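3.2 Stimulus objects

Category judgements were collected with physical replicas, as in the pilot work by Ahn and Um. Printed cards had been tried first and dropped. Children in the younger group tended to name the drawing style or the colour of the card border, and their answers could not be scored against the adult norms. With replicas the naming responses were shorter and fell more often on a single noun.

The full set consisted of 57 objects. Nine were used only in the warm-up and were not scored. The remaining objects were drawn from four areas: fruit and vegetables, prepared food, packaged goods and tableware. Packaged goods were included because they sit awkwardly in most published norms. A sauce bottle may be grouped with food by its contents, with tableware by where it stands during a meal, or with other bottles by its shape. We expected the three groupings to be used to different degrees at different ages, and the sorting task in Section 3.4 was built to separate them.

Objects were chosen in two passes. In the first, Ha-rang Ahn compiled a list of candidate nouns from the Vekach word lists, keeping those that occurred in the speech of at least half the families in that corpus. In the second, each noun was matched to a replica that adults named without help. A noun was kept only if 50 adult raters, none of whom took part later, gave the intended name or an accepted variant. Accepted variants are listed in Appendix B. Regional names for the same food were counted as correct, and so were brand names used in place of the common noun. Superordinate names ("fruit" for a strawberry) were counted separately and entered as a distinct response type — they are not errors, and treating them as such would have removed the effect we wished to measure.

Size was not held constant. Replicas sold for play are made close to life size for small items and are often reduced for large ones, so that real differences in size are compressed across a set. We recorded the longest dimension of every object and entered it as a covariate. The effect of this covariate was small in the sorting data and absent in the naming data. Colour was left as supplied by the makers, with no repainting, on the grounds that children meet these objects in the same colours at home and in nurseries.

Several objects represented a state of preparation as well as a kind. Citrus fruit, for instance, can be shown whole or halved, and the two forms invite different groupings: a halved fruit is closer to something on a plate than to something in a shop. Preparation state was coded as whole, cut or served by two raters working apart. Disagreements were settled by Dong-hyun Um, who had not seen the first codes. 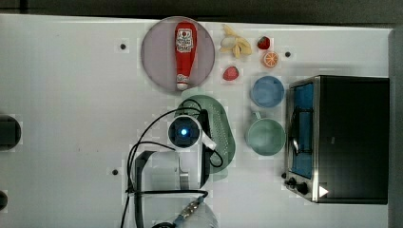 Figure 2. Food replicas and tableware on a white tabletop, seen from overhead. The ketchup bottle lies across the plate, with the bananas, strawberry and orange slice to its right.

3.3 Placement and spacing

Objects placed close together are more likely to be sorted together, whatever their kind. To limit this, positions were drawn afresh for each child by the Wi scheduling script, which rejects any layout where two objects from the same area are direct neighbours more than twice. Overlap was permitted for tableware only, so that a plate could carry another object in the "served" trials.

The response window was closed 2000 ms after the child's hand left the table. Changes made inside the window replaced the earlier answer, and changes made after it were logged but not scored. Sessions were run at the Guludar and Barkirer sites under the same written instructions. The Barkirer tables were slightly lower, and the younger children there were seated on a fixed bench. Site was included as a random effect in all models and is not discussed further except where the two sites differed in sign.

Testing at both sites ended in July. Objects that had been chipped or had lost a part by that point were checked against the object log, and trials run after the recorded damage were removed before analysis.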